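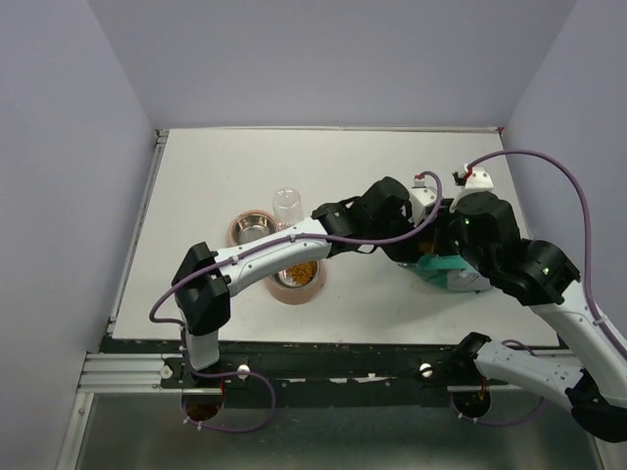

A round bowl and a teal-green object on a white tabletop.

Household Encyclopedia > Furnishings and tableware > Containers > Catch-all bowl

Catch-all bowl

A catch-all bowl (also odds-and-ends bowl, key bowl or, in parts of Victoria, "the bowl") is an open vessel kept on a table, bench or sideboard to hold small objects that have no other home. It is distinguished from the fruit bowl by its contents and from the junk drawer by its visibility. Most examples began life as something else, usually a serving bowl, and few owners can say when the change took place.

Form and materials

Any bowl can serve. Round forms are the most common, being the most common shape of bowl generally, and the preferred profile is wide and fairly shallow so that the bottom layer can be reached without tipping out the top. Deep mixing bowls hold more but tend to develop a lower stratum that is disturbed only when the household moves.

Ceramic and glazed stoneware are favoured for their weight. Plastic is lighter, quieter when keys are dropped into it, and more likely to travel along the bench when someone fishes about for a coin. Turned timber bowls are popular as wedding presents and mark easily, a fact their owners discover through the medium of keys. Metal bowls announce every deposit to the whole house.

Size varies. The Girton pattern, sold through mail-order catalogues as a salad bowl, holds 2 litres and was seldom seen with salad in it. The larger Collado, at 5 litres, was withdrawn after one season, buyers having found that a bowl of that capacity is filled just as quickly and then needs lifting.

Placement

The bowl is usually found within arm's reach of the door or at the end of the kitchen table nearest to it. A plain, pale surface shows the bowl to advantage, along with every scuff and smudge around it. Dark surfaces are more forgiving and make a lost earring harder to find.

Objects that miss the bowl, or are set down next to it with the intention of being dealt with shortly, form what is known as the apron. The apron is generally regarded as temporary. Where it persists, a second bowl may be introduced, and this normally acquires an apron of its own.

Contents

Keys are the justification for the bowl and a small part of its contents. Other regular inhabitants include coins, rubber bands, hair ties, spent batteries resting beside good ones, Allen keys from furniture since given away, and a single button. Foreign currency is typical of the lower layers.

The Arkbridge household survey, a local history project that asked residents to empty their bowls onto a sheet of newspaper, covered 200 homes and recorded 3,706 items. Fruit was present in several, in varying states of commitment. The survey's category "part of something" proved the largest, and a proposal to divide it further was abandoned on the grounds that the respondents did not know either.

Use in tidying

Household manuals treat the bowl in two ways. The older approach regards it as a failure of tidying, to be emptied and put back in the cupboard. The newer one regards it as a tool: loose items are gathered from the table into the bowl, the table is wiped, and the bowl is sorted later. The second method is widely followed up to the comma before "and the bowl".

Sorting is best done by lifting objects out one at a time and placing them directly where they belong. Tipping the bowl out is faster but returns the table to its original condition. Some writers recommend a monthly clear-out, others suggest waiting for visitors.

Commercial versions

Purpose-made trays and divided dishes have been offered as replacements, among them the Truvari, a compartmented dish with separate wells for keys, coins and "small treasures". Owners reported that the wells filled evenly with rubber bands. The undivided bowl remains the usual choice - chiefly on account of already being there.

See also: Fruit bowl; Junk drawer; Sideboard; Spare button

Last updated: May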